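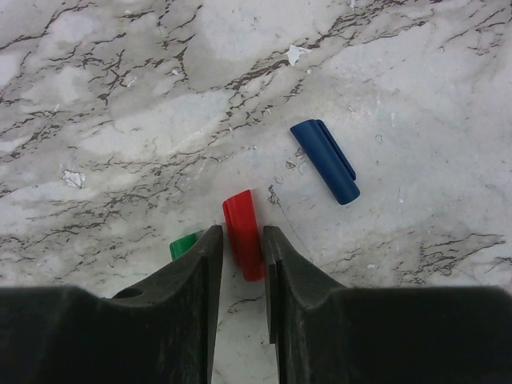 Stray caps, red, green and blue.

Last updated in April · 3 min read

I do love a pen sort-out, and this one has been owed since winter, when the lids began wandering off on their own.

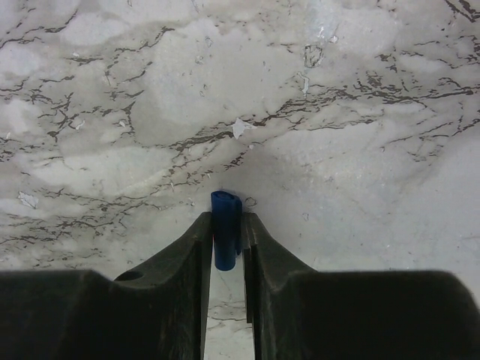
Dried-up pens go first, and I'm strict about it. Then I wipe down, slowly, as pale flakes like the couple lying among those dark veins hide well on a marbled top. 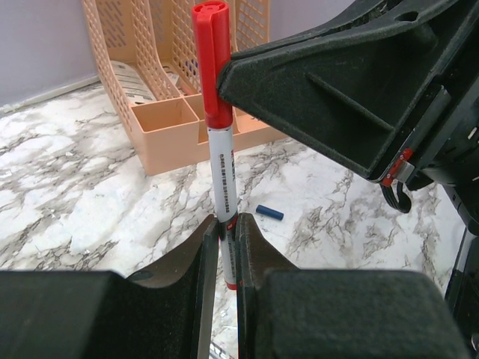
Settimio Serra wrote to say he stores his markers cap down, always, and I may well convert!
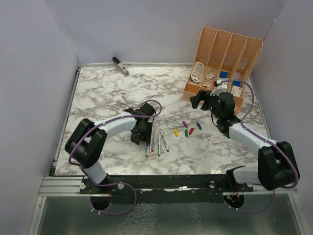 Reds together, then, and the highlighters can wait until after tea.

We use cookies. Accept or manage.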